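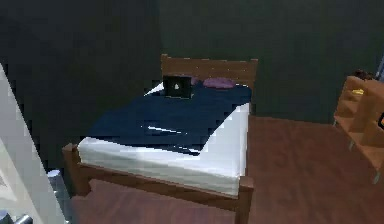

Practice Bedrooms and Real Robots: What We Saw at the Broltanora Open Day

For readers 7 and up

Robots have to practice. A lot. You practice piano or free throws, a robot practices tidying. But where? Not in your house. Not yet anyway, it would knock over your stuff.

So lots of robots start in a pretend house inside a computer. Grown-ups call it a simulation. It works a bit like a video game, except the player is a robot's program and there's no score music.

We went to the open day at the Broltanora workshop in April to find out more. Doors at 2, line already down the steps. Quick notes below, sorry about the mess.

What is a pretend room made of?

Numbers! Every bed, shelf and pillow is a list of numbers that tells the computer how big it is, where it sits, what color to paint it. The computer draws the room from the numbers. Change a number and the bed moves. Nobody has to lift it.

The program doesn't know what a bed is at first. It gets a picture full of colored dots and has to work out which dots belong together. White dots here, blue dots next to them. Is that a sheet and a blanket? Where does one stop and the other start? You can do this in a blink. A computer needs lots and lots of tries.

Try it yourself. Look at the bedroom at the top of the page. Find the laptop. Now find the purple pillow. Easy? The laptop is black and the room is pretty dark, so a robot might have to look harder than you did.

Why so dark?

Good question, a kid in our group asked the same thing. Real bedrooms get dark. Floors get shiny. A shiny floor has reflections and a robot can mix up a reflection with a thing. Better to find that out in the pretend room, where a crash doesn't hurt.

The demonstration

The team that makes the rooms is called Flumovness. They put a room on a big screen and gave the program jobs. Find the bed. Go to the shelf. Go around the bed, not over it!!

First job took 3 tries. On one of them it drove straight at a wall and just kept pushing. Everybody laughed. Then they hit reset and the room went back to how it was, like nothing happend. They told us they can run the same job 200 times before lunch.

Then the real robot, which is called Somport. Wheels, one arm, comes up to my elbow. It had to pick up a sock from a rug. Went slow. Really slow. The rug was bumpy and the pretend rugs are flat, so it stopped and thought about it for a while. Got the sock on the second go.

That's the hard part, the team said. Pretend rooms are never quite the same as real ones. Cloth is floppy. Wheels slip. Somebody leaves a shoe out. So they change the rooms all the time, new colors, new lights, things in diffrent places, and the program gets used to surprises.

Words to know

Simulation: a pretend world made by a computer.
Program: the list of instructions a robot follows.
Reset: put everything back to the start.
Sensor: a part that lets a robot see or feel.

Something to do at home

You need a friend, a blindfold and 7 soft things. Spread them on the floor. Your friend wears the blindfold, you give the orders. Only say forward, back, left, right, stop, grab. Then swap. Then move everything and go again.

If you go next year: the Baert hall is the one with the real robots, upstairs is the screens. Bring a snack, the line for the cafe was very long.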